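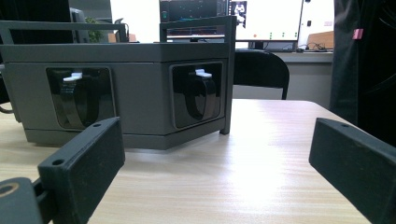

# The Olley Fraction Tile Set (classroom box)

I've been selling these tiles out of my spare room since I quit teaching sixth grade full time, and the Olley set is still the one I get the most mail about. So I finally rewrote the page, with the stuff people keep asking me put closer to the top. Hi! If you came from Valbona Matić's workshop, the set she had on the tables is this one, second version, with the thicker pieces.

## What you get

- 82 tiles, from one whole down to twelfths, plus a few spare halves and thirds
- 14 blank tiles you can write on with a dry-erase marker
- one number line strip that lines up with the tiles
- a 28-page booklet of tasks (mine, so blame me for the typos)

The tiles are all the same height and only the length changes. The whole is 24 cm long, so a half is 12, a third is 8, a fourth is 6, and the twelfths come out at a nice clean 2 cm. I fought hard for 24! The first version used a 20 cm whole and the thirds were a mess the minute a kid picked up a ruler.

## No numbers printed on them

This is the part that divides people. The tiles have no fractions written on them anywhere. They're color-coded by size, and that's it. When I used labeled tiles, my students would read "1/4" and stop looking, and then I'd ask how many of those fit in a half and they'd go digging for a rule from last year. With plain tiles they have to name the piece themselves, and the name changes if I say the half is now "one whole." That switch is my favorite five minutes of the unit. Some kids get really mad about it (in a good way, mostly).

If you do want labels, use the dry-erase marker on the blanks, or order the Baran stickers below. Please don't use dry-erase on the colored tiles. It stains the yellow ones and I can't get it out either.

## A task to try on day one

Hand each pair a pile of tiles and ask them to build a train exactly as long as the whole, using at least three different colors. Then ask for another one. Then ask whether anybody can do it with five pieces. I don't give them any vocabulary yet.

A pair of mine once laid down a half, a fourth, a sixth and a twelfth, wrote it out as a sum, and then argued for ages over whether it "counted" as adding fractions. They'd found a common denominator by lining twelfths up underneath. I hadn't taught it yet, and I just stood there being very quiet.

Washington Damasceno runs the same task with his eighth graders, but he makes the two-thirds train the whole and has them rename everything. It's harder than it sounds. I had to sit down with paper.

## Which size to order

**Olley Classroom** works for a class of up to 28 if you order seven boxes and put four kids on each. Groups of three are better if your budget stretches.

**Olley Single** is the same box without the booklet, for tutoring or home. The booklet is a free download for anyone who buys either one, so just write and ask.

**Flevari add-on** gives you fifths and tenths. These do fit the 24 cm whole, but a fifth is 4.8 cm, so measuring gets fiddly. Comparing by eye is fine. I'd wait on these until the kids are comfortable with the main set.

**Baran stickers** come on a sheet of 80 and peel off cleanly if you do it within the school year. After a summer in a hot classroom, well, good luck.

## Shipping and returns

Orders go out from Plirkivgate twice a week. I pack them myself, so if you're ordering for a whole school please email me first. The last printing was 500 boxes and I'd like to know before a third of them disappear in one go. The next printing should be here in June.

Missing a tile? Tell me the color and I'll mail you one, no charge. You can return a set within 80 days, even if it's been used, as long as most of the pieces come back. I've never had a box come back with every piece and I don't expect to.

Purchase orders are fine. Put the school's name on the first line, and a real person's email somewhere on it, so I have someone to write to when the box ships.

Prices and packing list last updated 20/02/2021.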